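Dutau Catering Services
Joint Staff and Management Meeting on Automation
Minutes, 22 January 2022

Present: kitchen and dish room representatives (day and evening), shift leads, site management, human resources, one technician from Nuvis. Apologies were received from the Magsi site.

1. Minutes of the previous meeting

Accepted with one correction. Under item 4, "night crew" should read "evening crew." The day crew's start time has not changed.

2. Plate handling trial

The technician reported on the two-arm station that Nuvis is setting up for us. The work covers picking up single plates from a flat surface, sorting them by color and placing them on or under a low shelf. Stacking will be tried after that. Bowls, cups and cutlery are outside the trial.

Since the last report the station has made 2,367 pick attempts. Of these, 237 were stopped by the operator or ended without the plate being lifted. Most of the stops were on plates set close to the shelf legs, where the fingers have little room to close. The evening representative asked if broken plates were included in the 237. They are, but they are not listed separately. The technician will list them separately from now on.

A shift lead asked why so many colors were in use when the main dining room has only white. The technician said the colors make it easier to check that the right plate went to the right place. The day representative pointed out that the children's dining room and the terrace both use colored plates, so the sorting would be of use there in any case. 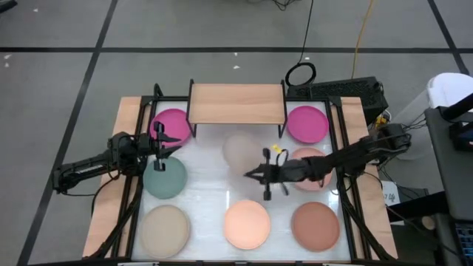 Two-arm station with plates laid out around the low shelf.

The dish room representatives said the glossy tabletop shows a lot of glare and asked if this affects the station. The technician said it can, and that a matte surface will be tested. They also asked for cables to be kept off any floor where people carry racks. Management agreed that no unit will go into the dish room until the cable runs have been checked by the safety lead.

3. Changes to dish room work

Management presented a draft of how the clean end of the line would run with a station in place. One person would load the table and clear finished stacks, and would also stop and restart the arms when needed. Scraping, racking and the washer itself would stay as they are.

The representatives raised the following:

Loading a table for a machine is still lifting and reaching. They do not want it counted as light duty when the rota is made up.

The person at the table should not be left there for a whole shift. They proposed a change of position every 60 minutes. Management accepted this for the trial and will look at it again in July.

Several people in the evening crew talk to each other in the same language while they work and are worried about being placed alone at the far end. The shift leads will take this into account.

Staff do not want pick counts from the station used to judge the person loading it. Human resources confirmed that the counts are for the equipment only. The representatives asked for this in writing.

4. Jobs and hours

Management repeated that no one will lose hours during the trial. The representatives asked what happens after it. Management said no decision has been made and that any change in staffing would come to this meeting before it is announced. The representatives asked for the minutes to show that they did not consider this a full answer.

One vacancy on the day crew has been open since the fall. Management agreed to fill it now and not hold it until the trial results are in.

5. Training

Preller will give the first training session on site. It covers the stop button, safe distance from the arms, and what to do when a plate is dropped. Training will be paid and held during working hours. Printed instructions will be supplied in large type, as asked for at the last meeting.

Staff who would prefer not to work at the station may tell their shift lead. No reason needs to be given.

6. Budget

100 replacement plates have been approved for the trial. They will be charged to the project and not to the dish room's breakage allowance.

7. Other business

The floor mat by the second sink is still curling at one corner. Carried over again. Management to order a new one this week.

The locker room heater has been repaired.

Actions

Nuvis: separate record of broken plates; test of a matte surface.
Human resources: written statement on the use of pick counts.
Safety lead: check of cable runs before any installation.
Shift leads: draft rota with hourly changes of position.
Management: day crew vacancy; floor mat.

The date of the next meeting will be posted on the staff board.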